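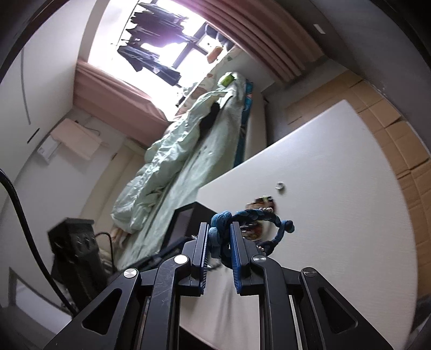
Sammelt in Wohnungen, und lasst sie, wie sie sind

Wer einem Greifer beibringen will, Dinge vom Boden aufzuheben, braucht Beispiele. Bei Taltari haben wir die ersten davon in einem eigens eingerichteten Raum aufgenommen: grauer Tisch, weiße Wand, gleichmäßiges Licht, elf Gegenstände in einer Kiste. Die Aufnahmen waren sauber und das Modell lernte schnell. Im Aufnahmeraum griff es fast immer richtig. In der ersten fremden Wohnung griff es neben einen Hausschuh.

Seitdem vertrete ich eine Meinung, die im Team nicht alle teilen. Die Beispiele gehören in bewohnte Zimmer, und vor der Aufnahme wird nicht aufgeräumt. Die Bettdecke bleibt zerwühlt, die Kartons bleiben gestapelt, und wenn vor dem Fenster Wäsche hängt, dann hängt sie da eben. Auch ein Fenster, das im Bild nur noch weiß ist, gehört dazu. Später wird niemand für den Roboter die Vorhänge zuziehen.

Dasselbe gilt für die Gegenstände. Viele Sammlungen bestehen aus Bechern, Würfeln und Dosen. Solche Dinge haben eine feste Form, man kann sie von zwei Seiten fassen, und die Finger liegen flach an. Ein geknotetes Seilspielzeug mit einem Stück Plüsch daran verhält sich anders. Es hat eine Schlaufe und ein hängendes Ende, und je nachdem, wo man zufasst, dreht sich der Rest weg. Wer es von Hand aufhebt, denkt darüber nicht nach. Mit zwei parallelen Fingern muss man sich entscheiden, ob man den Knoten nimmt oder den Strang daneben. Diese Entscheidung soll im Datensatz stehen, und zwar oft und von verschiedenen Leuten.

Der übliche Einwand lautet, dass man bei so viel Durcheinander nicht mehr weiß, woran ein Fehler liegt. Das stimmt. Im Aufnahmeraum kann ich eine Sache ändern und den Rest gleich lassen. In einem Schlafzimmer ändert sich zwischen zwei Griffen der Sonnenstand und der Schatten der Decke gleich mit. Für die Fehlersuche ist das lästig. Ich würde den Aufnahmeraum deshalb auch nicht abschaffen, wir prüfen dort weiterhin jede neue Fassung. Zum Lernen taugt er mir aber zu wenig.

Ein zweiter Einwand kommt aus der Kalkulation. Im Projekt Hororlow haben wir an einem Donnerstag 356 Griffe in fremden Wohnungen aufgenommen, und 40 davon mussten wir verwerfen, meist weil der Gegenstand vor dem Schließen der Finger aus dem Blickfeld der Kamera geraten war. Im Aufnahmeraum wäre der Ausschuss kleiner gewesen und die Anfahrt entfallen. Wer nur die Kosten je Griff vergleicht, muss sich für den Raum entscheiden. Dieser Vergleich behandelt allerdings alle Griffe als gleich viel wert, und das sind sie nach meiner Erfahrung nicht.

Verworfen wird bei uns außerdem zu viel. Ein Griff, der beim ersten Versuch abrutscht und beim zweiten sitzt, ist für mich ein gutes Beispiel. Lange galt bei uns die Regel, solche Aufnahmen zu löschen. Damit haben wir dem Modell die Korrektur vorenthalten, die es später am dringendsten braucht.

Was ich für nicht verhandelbar halte, ist die Absprache mit den Bewohnern. Ein Schlafzimmer ist kein Labor. Wer dort aufnimmt, zeigt vorher, was die Kamera sieht, und nachher die Aufnahmen. Briefe, Fotos und Bildschirme kommen vorher weg. Das ist die einzige Art von Aufräumen, die ich befürworte. Für das Nachfolgeprojekt Skelenwood steht das inzwischen in der Vereinbarung, zusammen mit dem Recht, einzelne Aufnahmen ohne Begründung streichen zu lassen.

Offen ist, wie viele Wohnungen es sein müssen. Ich hätte lieber wenige Griffe in vielen Zimmern als viele in einem. Im Juni nehmen wir die nächsten auf, wieder mit dem Greifer in der Hand und mit allem, was dort gerade herumliegt.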